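Dec 20, 2021

Qualifier scores model, run 6. Refit on the September fixtures after Kamil found two away games entered twice. 3000 simulated groups, draws still coming out too low. Zoltán wants the home advantage term dropped for neutral grounds - agree, do it tommorow.
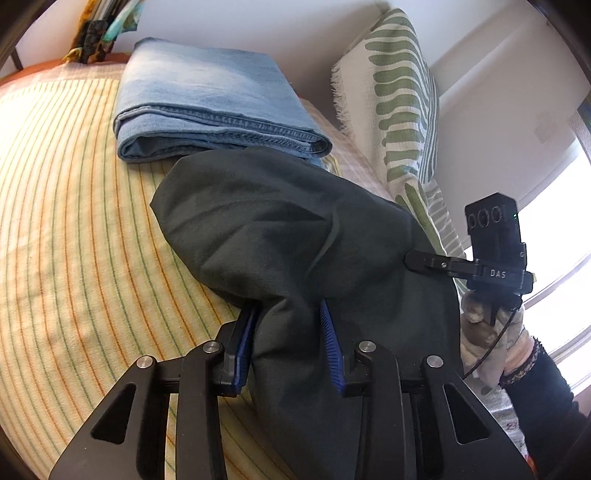
Dark garment between the blue pads, on the bed.

Goal difference tiebreak was wrong, head to head goes first in this group. Fixed. Third place now flips in 125 of the runs. Gunhild has the old table, tell her to bin it.

Still to do - red card suspensions, keeper injuries, playoff seeding. Ask Octavio for the lineups file, mine stops at matchday 6.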